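I met Zineb Benmoussa at ten past seven in the morning, which was her idea and not mine. She likes to swim before work, and if you want to talk to her about swimming you had better turn up when she does. So there I was at the Rakena lido in January, in two jumpers, holding a tea and feeling a bit of a fraud.

She learned at forty-one. "I'd spent my whole life being the one who minds the bags," she told me. "Every beach, every holiday. I was brilliant at minding bags!" Then her son came home with a swimming badge and asked which ones she'd got, and she booked a lesson that same night before she could talk herself out of it. 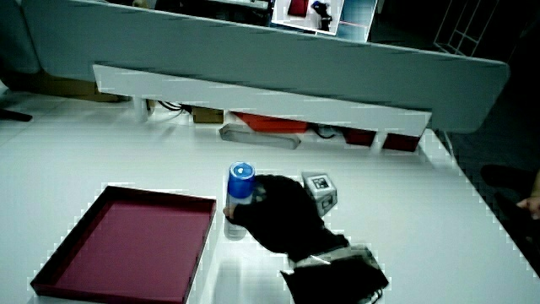
The first lesson was awful, by the way. She's cheerful about it now, but she spent most of it holding the rail and listening to the filter gurgle. It was the breathing that got her. "Everyone says just breathe out under the water, as if that's a normal thing to do," she said. Her teacher, Ismail Hamdy, had her humming into the shallow end for two weeks -- any tune she liked, so long as the bubbles kept coming. She picked the music from a washing powder advert and still can't do a length without it going round her head.

I asked when it clicked and she pulled a face. It didn't, much. She'd manage a width, then lose it for a fortnight, then get it back with one leg doing something odd. The deep end took until spring. She swam over the line where the floor drops away, looked down, and swam straight back again. "My arms were fine. It was my eyes that panicked."

These days she's part of the early lot, who go in whatever the weather and then stand about in bobble hats eating cake. Last year she did 294 swims, and yes, it annoys her that it wasn't 300. "I had flu! Who gets flu in the last week?" 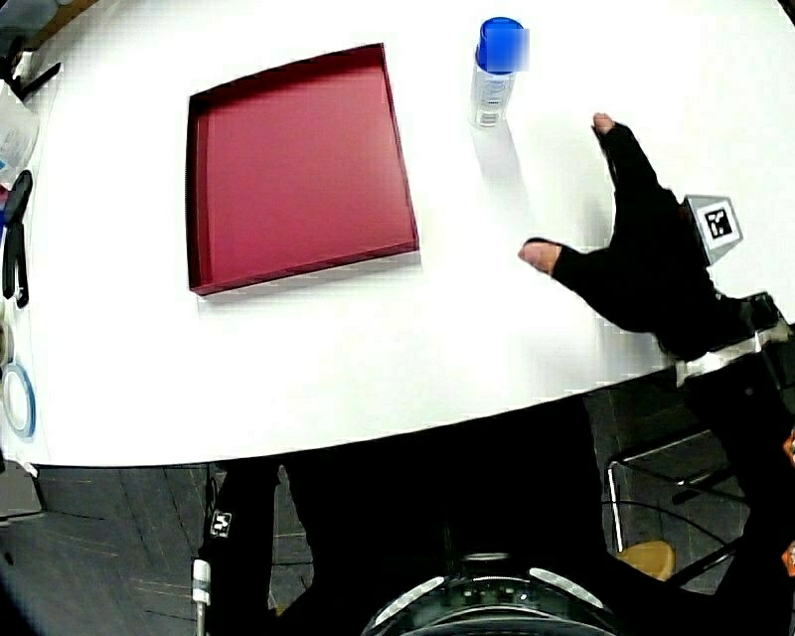 Youssra Ghoneim, who had been wringing out her costume on the next bench, reckoned the flu was a lucky escape, as there'd have been no living with her if she'd made it. She also thought I should write down that Zineb was still the slowest in the pool. Zineb said that was true and that she'd worked hard for it.

What would she tell someone who's forty-odd and still minding the bags? She had a long think about that, long enough for my tea to go cold. Get goggles that fit, she said, and go when it's quiet. Tell the teacher you're frightened, in those words, on the first day. She hadn't, and she lost a month to pretending.

Then she looked at the clock, said a word I won't print, and ran for her bus with her hair still dripping. I did put a hand in the water before I left. It was horrible. I've got a lesson booked for next month.

Recent posts
The Nirnis coast path with a grumpy teenager
Mohcine Bouzid on keeping bees behind a bus depot
Soup for people who are sick of soup
Learning the oud at sixty: a chat with Younes Fahmy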